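Cómo recoger y guardar piezas de espuma después de una actividad

Publicado el 2023-07-26 en Talleres y material

Las piezas de espuma aguantan bastante uso, pero se marcan con facilidad cuando se guardan de cualquier manera.

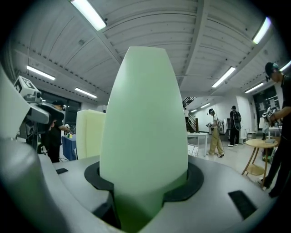
La mayoría de los daños se producen en la caja, entre una actividad y la siguiente: cantos aplastados, puntas dobladas y manchas de un color sobre otro. El procedimiento que sigue sirve para un juego mediano, con bloques rectangulares y piezas redondeadas en colores claros.

Material necesario

Una caja rígida con tapa
Un paño de microfibra
Jabón neutro
Una tela lisa para cubrir la mesa
Cartón para separar las capas

En nuestro taller de Ramotine usamos las cajas Clikuvier de tamaño medio. Vale cualquier otra de paredes rectas. Las que se estrechan hacia el fondo deforman las piezas de abajo.

Paso 1. Cubrir la mesa

Extienda la tela y retire antes las migas o restos de pegamento. Un color oscuro o intenso ayuda a distinguir las piezas pálidas (crema, verde menta), que sobre una mesa blanca se pierden de vista. Los vasitos y demás objetos pequeños van a un extremo, en su propia bandeja.

Paso 2. Separar por forma

Haga dos grupos: las piezas con caras planas y las que terminan en punta redondeada. Las altas se dejan de pie, apoyadas en la base. Tumbadas ruedan y acaban en el suelo — en nuestro caso, casi siempre debajo del radiador.

Paso 3. Limpiar

Pase el paño en seco. Si queda suciedad, humedézcalo con agua y una gota de jabón, sin frotar. La espuma mate coge brillo en las zonas donde se insiste demasiado, y ese brillo no se quita. No use alcohol ni toallitas perfumadas.

Deje secar las piezas 3 horas con la ventana abierta. En febrero, con la calefacción puesta, conviene alejarlas de la fuente de calor y esperar hasta el día siguiente.

Paso 4. Colocar en la caja

Los bloques rectangulares van abajo, con la cara más ancha apoyada en el fondo. Encima, una lámina de cartón. Las piezas altas se ponen en la capa superior, de pie y sin apretar. Si la tapa toca alguna punta, hace falta una caja más honda.

En nuestra caja entran 17 piezas en dos capas. Llegamos a meter 21, y varias salieron con los cantos hundidos.

Paso 5. Etiquetar

Escriba en un lateral el contenido y la sala. Nosotros ponemos «Tramlow, espuma, dos capas» con rotulador permanente sobre cinta de papel.

Piezas aplastadas

Una pieza hundida suele recuperarse sola si se deja sin peso encima un par de días. Cuando el pliegue ha llegado a agrietar la superficie, ya no tiene arreglo y se pasa a la caja de recortes.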